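About Prara

Who we are
How we test
What we don't do
Contact

Who we are

Prara is a two-person furniture workshop and a skeptical one. We make tables, mostly for kitchens and small offices, and we finish them ourselves. Abílio Torres does the joinery and most of the sanding. Da-eun Kang handles finishing, orders and the phone, which is answered from Monday until the end of the week by a person who has touched your table.

We started after five years of repairing other people's furniture. The job that did it was a set of café tables sold under a "lifetime" finish. They came to us with white rings on every top before the café had got through its first winter. The paperwork said the finish could not ring. We sanded them back, refinished them, and started wondering what else in the brochures was made up.

A fair amount, in our opinion. "Heirloom quality" has no definition we could ever find. "Food safe" gets said about nearly any finish once it has cured, so it won't help you choose between two of them. "Sustainably minded" describes a mood. You won't see those words on our order forms, and if you catch one on this site, write to Da-eun and she will take it down.

How we test

Before a finish goes on anything we sell, it goes on a table we live with. Coffee gets left on it. Soap gets left on it. Things are set down, dragged, picked up and set down again in the same spot, and then we look at the top from a low angle in the morning when the light comes in sideways and shows everything.

So far we have given this treatment to 774 tops and offcuts, and kept notes on each. Most of the notes are boring. Some are rude. Two finishes passed, and those are the two we offer:

Pludero, our matte. It hides fingerprints well and hides oil badly. If you fry a lot, think twice.

Ryu, our light gloss. It brings out the grain in pale wood better than anything else we've tried. It also shows scratches sooner than the matte does, and we would like you to hear that from us before you order.

We were sold on a third one, Forkatar, for most of a spring. It looked wonderful in April and had gone sticky by the end of May. Abílio still defends it. It is not for sale.

What the tables cost

Our standard kitchen table is $1,485, finished, with legs. Delivery is extra and depends on your stairs. We don't run sales. A price that drops by a third every holiday weekend was never the price, and we'd feel silly pretending otherwise.

What we don't do

We don't match stains from a phone picture. We tried it and the results were poor enough that we refunded people.

We don't promise that a pale top will stay the exact color you bought. Wood changes in daylight. Anyone who tells you theirs won't is hoping you will move before you notice.

We don't take a deposit until you've had a sample at home. Put it where the table will go. Set your own mugs and soap bottles on it and be careless. If you don't like what you see after two weeks, send it back and we'll part on good terms.

We also don't have a showroom, and people ask about this often. Showroom lighting flatters everything, including furniture that doesn't deserve it. You're welcome to visit the workshop by appointment and look at tops under ordinary light, with ordinary stuff sitting on them. Wear shoes you don't mind getting dusty.

Contact

Use the form for orders, samples and repairs. Please give us the size of the room as well as the size of the table you want, and measure the doorway. Repairs to tables we didn't make are fine. We may have opinions about them. 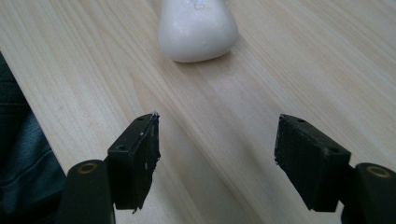
A pale wood top with a slight gloss. The grain runs in honey and cream.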